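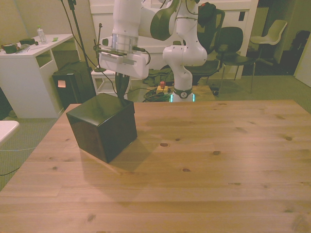 Arm over the black box, pine table.

16/06/2025 – shoe wear notes, Cernthorpe bench

Second pair of the Ditance trainers in. Size 42, same last as the 39 we cut up in October but the foam feels firmer by thumb. Could be batch, could be me.

- weighed both shoes, left heavier again. Insole out, still heavier. So its the outsole
- heel stack measured at 2 places, medial side lower. Check against the 39 before writing anything up
- Lauritsen pair: lugs fine, toe glue lifting. Clamped overnight last time and it came back. Don't bother reglueing, just log it
- Drornik laces keep slipping on the flat eyelets. Double knot for the treadmill runs or we lose the count

Treadmill log says 1,160 km on the old Lauritsens, which I dont believe. Counter was not reset after the belt change, I think. Need the paper sheet – should be in the grey folder, wasn't when I looked.

Flex test: moved the clamp back a hole, forefoot now bends where a foot would. Earlier numbers from this week are with the clamp forward, so do not mix them. Marked those rows with an F.

Buying guide draft wants a line on cushioning. Not giving one until the second pair has had its miles. "Firm, stable heel" is as far as I'd go.

To do: order insoles, recalibrate scale, find that foldr.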